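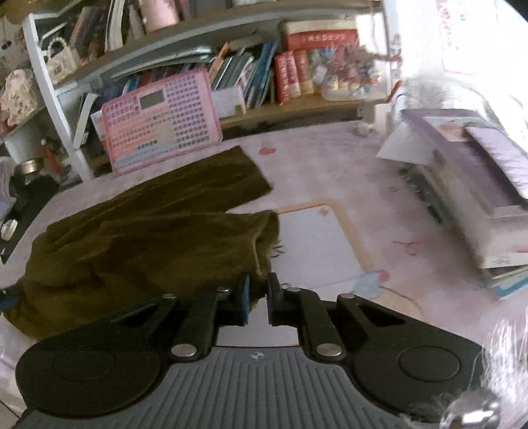
Budgeting for a second set of handheld grippers, talk me out of it

mallescombe_kit
So I'm trying to put together the equipment budget for the fall and I keep going back and forth. We have one handheld gripper now and we use it in people's homes for tidying tasks, mostly clothes on the floor, toys, that kind of thing. I want to buy 3 more. Timothée Brunet (he signs off on my spending) would like me to buy one more plus an actual arm, so we can start testing on hardware before the end of the year. The arm eats nearly everything that's left. What would you do?

eglitis_r
More handhelds, no question. An arm sitting in a lab with 40 demos behind it is a coat rack. Get people out into real rooms first!

Trurkeck
Gonna disagree. We did the handhelds-first thing and found out in June that our arm couldn't get down to floor level from the stand we'd picked. All those nice laundry pickups and it couldn't reach a single sock. Buy the arm, or at least borrow one for a week before you commit.

mallescombe_kit
Ouch. Okay, the floor thing worries me, most of our clothes tasks are on rugs. What did you spend on spares?

Trurkeck
More than I planned. Finger pads mostly, $321 by the end of the first season. Put a line in for pads and one for cables, and double the cables.

eglitis_r
Still think one stand mistake isn't a reason to buy an arm early, you can check reach with a tape measure lol. But yes to the spares. Also budget for paying the households, we forgot that and had to redo the whole sheet.

mallescombe_kit
Household money is in there, 33 homes. I'm leaning toward two handhelds and a short rental on the arm now. Will ask Timothée and report back.

Comments

pip_w: We rented too. Ask who pays for shipping it back, ours was a nasty surprise.

Instead: Two handhelds is the right number if you've only got two people going out. The third one just lives in a drawer.

joss: any update on this? doing the same budget right now

Related threads
Arm stands that go low enough for floor work
Renting or buying for a short project
What do you pay households per visit?
Storage cases that survive a car trunk

Contact the moderators | Posts belong to their authors | Back to top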